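Shared Kitchen Refit: Progress Report to the Billwood Fund
June 2021
Prepared by Wálter Usuga, kitchen coordinator, Inga House

Where we are

The grant money for drawers, storage and small equipment is nearly all spent, and the kitchen is so much nicer to work in! We had 19 cooks sign up for the first round of shared sessions, and most of them have already asked for a place in the next one. Since my last note to you we have finished the dry store, relabeled both fridges and started on the wrapping and packing corner, which is the part I most wanted to tell you about.

The wrapping corner

You may remember that wrapping was our slowest job. Trays came off the counter faster than we could cover them, and the old cardboard boxes of film got damp and lost their teeth. People ended up tearing the film with a knife, or using twice what they needed and balling up the rest.

Walter Cuadros suggested we try refillable dispensers with a slider cutter, and we bought 2 of them out of the small equipment line. The film roll sits inside the base, the lid closes over it, and you run the slider along its track to cut. Everyone gets the hang of it quickly - even our younger helpers, who were never allowed near the metal teeth on the boxes. The slider on ours is bright green, so it is easy to point to when you are showing a new person what to do.

Refilling took a little more practice. The roll has to lie flat in its recess before the lid is closed, and the loose end of the film wants pulling out over the front first. If you forget, you have to open it all up again and hunt for the end with a fingernail. Walter has written a short card of steps that we keep with the spare rolls, and he goes through it with each new group.

We also moved the labels, pens and lids to the same corner. A tray can now be covered, dated and put away without anyone crossing the room, and the evening clear-up is a lot calmer for it.

Dry store and fridges

The Soltulen shelving went up without trouble and holds more than we had hoped. Flour and rice are now in lidded bins at waist height, so there's no more lifting sacks down from over our heads. We were short 10 bin lids in the first delivery, and the missing ones came with the next.

The fridges have a shelf for each group. This was argued over at some length (everybody wants the middle shelf), and we settled on swapping places every session.

Still to do

The Broltum scale arrived with a cracked plate and has gone back. A replacement is promised, and I'll send you the receipt with the others once it's here.

We would like to move $100 from the signs line to consumables, mostly for film rolls and labels. The signs came in cheaper than quoted. Please let me know if you need that request on a separate form.

Next round of sessions: two evening groups and one daytime group, with Walter leading the first. You would be very welcome to come and cook with us.

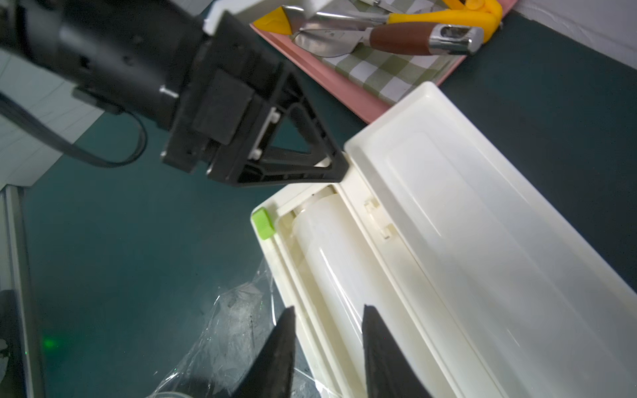

One of the new film dispensers, open with the roll in its base.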